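Hulora Two-Drawer Side Cabinet, Grey

Product code: 2613
Maker: Gullex
Range: Hulora
Availability: In stock at our Zellummont warehouse

A small cabinet with a flat top, an open shelf and two drawers underneath. It suits a kitchen corner, a staff room or the end of a desk, anywhere you want a place to put a bowl or a drink and somewhere to keep things out of sight.

The top is light grey with a gloss finish. The drawer fronts are a darker grey to go with the Suvarna desks in the same range. Both drawers pull out from the front and have plain sides and a plain base with no dividers. Divider sets are sold separately and fit the lower drawer only.

Details
Height: 60 cm
Drawers: 2
Shelf: open, below the top
Assembly: drawers come fitted
Guarantee: 2 years
Price: £49

Care
Wipe the top with a soft damp cloth and dry it straight away. Do not use scouring pads or cream cleaners on the gloss. Drinks cans and bowls can leave rings, so use a mat if they will be standing for long. Scuffs on the drawer fronts can usually be cleaned off with warm water and a little washing-up liquid. 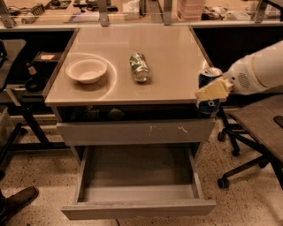 Load the lower drawer first and keep heavier items in it. Do not leave both drawers fully open at the same time. Spare runners can be ordered from the parts page using the product code.

Delivery is to the ground floor only. Returns are accepted in the original box.

Page updated 16 Oct 2020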